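Zweiarm-Simulation von Watine: Notizen nach dem Testzeitraum

Seit August läuft bei mir das Simulationspaket von Watine, Ausbaustufe Obura, also die Variante mit zwei Armen über einer gemeinsamen Tischplatte.

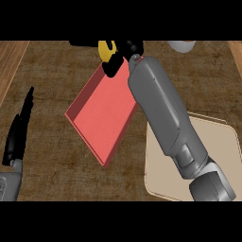 Steltard meldete sich schon nach meiner kurzen Ankündigung und hielt dagegen, man könne sich das Geld sparen, ein zweiter Arm lasse sich in jeder freien Physikumgebung in einem Nachmittag dazuladen, und bezahlt werde am Ende nur die Oberfläche. Das stimmt für das Laden des Modells. Für die Kollisionsprüfung zwischen den Armen stimmt es nicht, und dafür habe ich die Lizenz gekauft.

Zur Installation. Das Paket kommt als Container, die Lizenz hängt an der Netzwerkkarte. Wer wie ich zwischen Dockingstation und WLAN wechselt, hat zwei Adressen und bekommt beim Start eine Fehlermeldung, die von einer abgelaufenen Lizenz spricht. Abhilfe: die Adresse in der Startdatei fest eintragen. In der Anleitung steht davon nichts, der Support antwortete gegen 16 Uhr am selben Tag.

Die mitgelieferten Aufgaben sind Tischaufgaben. In der Ansicht oben ist der rechte Greifer an der Ecke des roten Tabletts, der linke Arm steht mit den Fingern nach oben am Rand. An Aufgaben mit Tablett lässt sich gut prüfen, wie der Löser mit flachen Kanten umgeht. In der Grundeinstellung zittert der Kontakt zwischen Finger und Rand sichtbar. Mit halbierter Schrittweite ist das weg, die Rechenzeit steigt entsprechend. Die Reibwerte lassen sich pro Körper setzen, allerdings nur in der Konfigurationsdatei. Im Editor ist das Feld vorhanden und wird beim Speichern verworfen.

Über Nacht habe ich 1838 Episoden durchlaufen lassen, ohne Darstellung, mit festem Startwert. 7 davon brachen ab, alle mit derselben Meldung aus der inversen Kinematik des linken Arms. Die übrigen waren bei Wiederholung bitgleich, solange Treiber und Containerstand unverändert blieben. Nach einem Treiberwechsel waren sie es nicht mehr. Das ist bei Simulationen auf der Grafikkarte üblich, der Prospekt verspricht trotzdem Reproduzierbarkeit ohne Einschränkung.

Die Darstellung ist zweckmäßig. Die Schatten sind weich, die Holztextur der Platte ist fleckig und für Bildverarbeitung brauchbar, die Arme bleiben glatt grau. Wer Domänenrandomisierung betreibt, kann Texturen und Licht über ein Skript tauschen – Kameraposen auch, aber nur vor dem Laden der Szene.

Als Vergleich hatte ich Lestbridge auf derselben Maschine. Dort ist der Kontaktlöser schneller und der Editor taugt mehr. Die Prüfung Arm gegen Arm arbeitet dafür mit groben Hüllkörpern und meldet Kollisionen, wo noch Luft ist. Bei Übergaben von Greifer zu Greifer ist das ein Ausschlusskriterium.

Offen ist noch der Export. Trajektorien kommen als Gelenkwinkel mit Zeitstempel heraus, Greiferkräfte fehlen. Laut Änderungsprotokoll folgen sie in Version 2. Bis dahin lese ich sie über die Schnittstelle selbst aus und schreibe sie in eine zweite Datei. Das Skript dafür stelle ich ein, sobald die Zeitstempel sauber zusammenlaufen. Derzeit liegt zwischen beiden Dateien ein Versatz von einem Simulationsschritt.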